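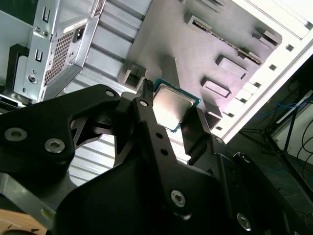

Fig. 1. Processor held above the plate in the open case. The silver part is the heat spreader.

Hardware Basics, Unit 7: Seating a Processor
Instructor: Mahsa Hashemi

Lay the tower on its side and take off the side panel. Find the CPU socket and raise the retention bracket. Match the corner mark on the chip to the one on the socket, then lower the chip straight down. Do not push. Close the bracket.

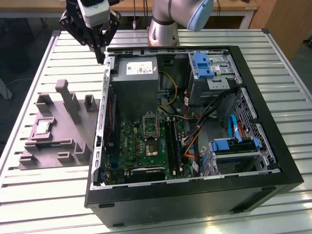 Fig. 2. Tower on its side, socket empty and bracket raised. A CPU lies in the fixture at left.

Read pages 190 to 197 before Wednesday. Lab sheets go to Slavica Mladenović.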